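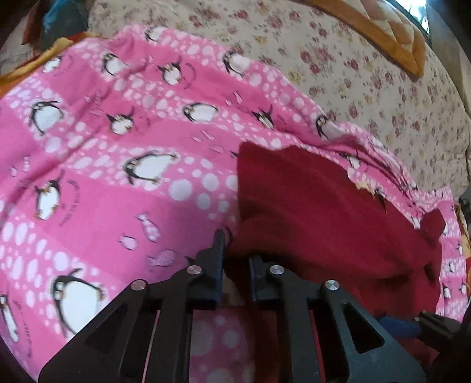 2 min read

Filtmont winter blanket drive asks for one more round of bedding

The winter bedding drive in Filtmont will stay open for two more weeks, the organisers at Sorketance House said on July 9, 2025. Donations arrived faster than last year in the first days, but the colder nights have also brought more requests, and the shelves for children's bedding are again nearly bare.

The drive collects blankets, sheets and quilt covers and gives them to households in Filtmont and in the neighbouring suburb of Carnum. Single bed sizes are needed most. Fleece is especially welcome, as it is light to carry and dries quickly on a rack indoors, and many of the families live in flats without a clothes line.

Patterned blankets for children are the first to leave the shelf every morning. Penguins on pink fleece, or anything else with animals and bright colours, will find a home very fast, according to the organisers. Plain colours are also useful, mainly for teenagers and for older people who want something warm over the knees in the evening. Floral sheets, striped sheets and odd pillowcases are all accepted, and they do not need to match.

Everything should be washed before it is brought in. The organisers ask donors to spread each blanket over a bed first and look at it in good light, because small holes and pulled seams are easy to miss when the fleece is folded. Dark colours, red in particular, should be washed separately from pale ones. Last winter several good cream sheets came out of a mixed wash with pink marks and could be used only as packing cloths.

Smaller pieces of fleece, such as throws and offcuts, can be left in the box beside the front desk. They are cut and hemmed into cot covers at the sewing table, which runs through July. Pillows, electric blankets and mattress toppers cannot be taken this year, as there is no room to store them.

The drive has also received $3,450 from a collection at the Yeoh hardware store in Carnum. The money will pay for new fitted sheets, which are rarely donated in good condition, and for use of the dryers at the laundromat next door.

Bedding can be left at the side entrance of Sorketance House between 7 am and 7 pm. Donors are asked to use a clear bag where possible and to write the bed size on a piece of paper inside it. Bags should not be left outside after closing time, even under the awning, because the rain comes in from that side.

Households that need bedding can ask at the front desk during the same hours. No referral letter is necessary.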